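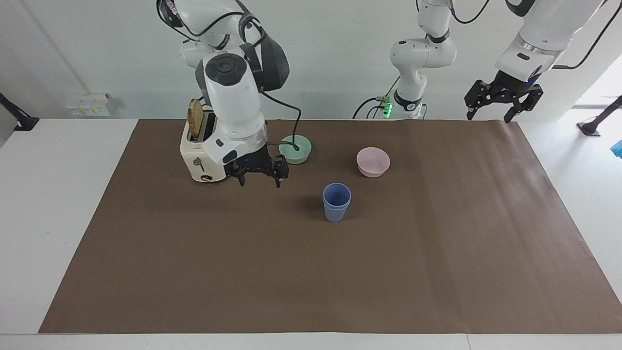
ghassan_q
Finally got both arms talking to the same controller on Thursday, so now it's breakfast time! I'm stuck on the toast grab. The slice sticks up out of the slot fine, but I come straight down on it with those open-frame fingers and the cable on that arm swings out over the green bowl every time I line up. I've got 142 tries logged and I still can't decide if I should re-route the cable or just move the bowls. Anybody done this at home?

vorkenfan
Move the bowls. Two minutes, done. You can fuss with the cable later.

Iria_B
Disagree!! If the cable is loose enough to hang over your dishes, it's loose enough to snag something (ask me how I found out, RIP my favorite mug). Velcro it to the link above the wrist and leave slack at the joint.

vorkenfan
Sure, and then he's re-tuning everything for a week. He wants toast.

clondar_shop
What's your grip force? Ours at the shop squashed bread like crazy until we put soft pads on the tips. Also I'd come in from the side, along the slot.

ghassan_q
Force is at the lowest setting. No pads yet, ordering some tonight. Side approach is tricky with the bowl so close, so ok, bowl moves first and then I'll do the Velcro. You both win.

Iria_B
Velcro first :)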